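Filed under: Storage & Supply Notes

Translucent bins in the sorting area

The Dinu workroom has changed its small-parts storage from lidded boxes to open-topped translucent bins in a smoky gray tint. The order was placed through Dendell and covers 40 bins. Cosmin Costache has posted the stock list by the door, and item codes are unchanged from January.

Bins are set out in threes on the white table, on the diagonal, with the handle cutouts left clear. Long thin items such as chopsticks go in lengthwise and parallel. Anything that sheds grains or powder gets a bin to itself.

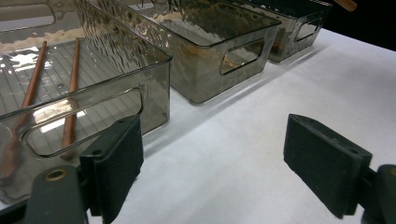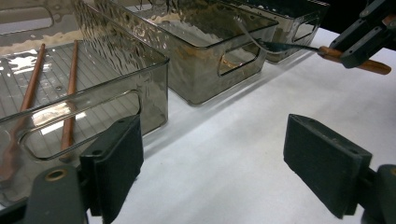 Issue 2 — page 500

The side walls have a rippled texture, and under the table lights it throws bright streaks that can hide a thin layer of fine material. Check the contents from directly overhead. The floor of the bin carries fine parallel ridges, and granular matter settles between them. Brush along the ridges, then across, then rinse. Ilse Maes recommends a soft nylon brush; the stiff ones supplied by Prurkell marked two of the trial bins and have been withdrawn.

Brown residue on the inner walls should be loosened before rinsing. A thin metal tool with a wooden handle is suitable if held at a low angle — do not lever it against the rim.

Bins are not to be stacked while wet. Lift by both cutouts when carrying soil or coffee grounds. Cracked bins go to Liviu Tănase with the item code written on tape.

The old boxes remain available until the shelf is cleared. Requests to Aušra Vaher.

This site uses cookies to remember your reading preferences. Accept | Manage settings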